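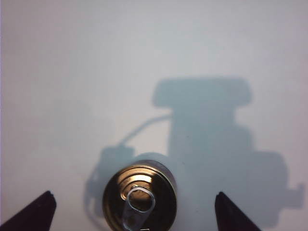 Sze-wing Chu asked whether canned goods still have to be declared item by item when they travel in a mixed carton. They do. Each product line needs its own entry on the contents form, even if there is only one can of it. The other questions we receive on canned and jarred goods are answered on this page.

What can sizes does Renlow accept?
Any sealed metal can up to 667 g net weight. Larger catering cans go through the Plukar bulk service and have a separate rate card.

Is there a limit on cans per carton?
The limit is by weight. A standard carton is rated to 16 kg gross, packing included. Double-walled cartons are rated higher – see the figure printed on the base flap.

Are dented cans accepted?
A shallow dent in the side wall is acceptable. Cans with a dent on the seam or rim, any swelling, or rust that does not wipe off are refused at the counter.

Do ring-pull lids need extra protection?
Yes. Place a flat cardboard divider between layers so that the base of one can does not bear on the tab of the next. Full-aperture lids without a tab can be stacked directly.

Which date goes on the form?
The best-before date as stamped by the canner. If the stamp gives month and year only, enter it that way and leave the day blank. Do not enter a lot code in the date field.

My label has come off. Can I still send the can?
No. Unlabelled cans cannot be declared, and a handwritten label is not a substitute.

How long are cartons held at the depot?
Uncollected cartons are held for 41 days at Tsang Road and 97 hours at the Gurkeo lockers. After that they are returned at the sender's cost.

Can I change the contents form after lodging it?
Changes are possible until 4 pm on the day of lodgement. Quote the carton number and the line to be amended. The carton does not need to be reopened unless the declared weight changes.

Who handles damage claims?
Send claims to Faith Makokha at the Tsang Road depot, with the carton number and the lodgement receipt. Claims for leakage must include the outer carton, so keep it until the claim is closed.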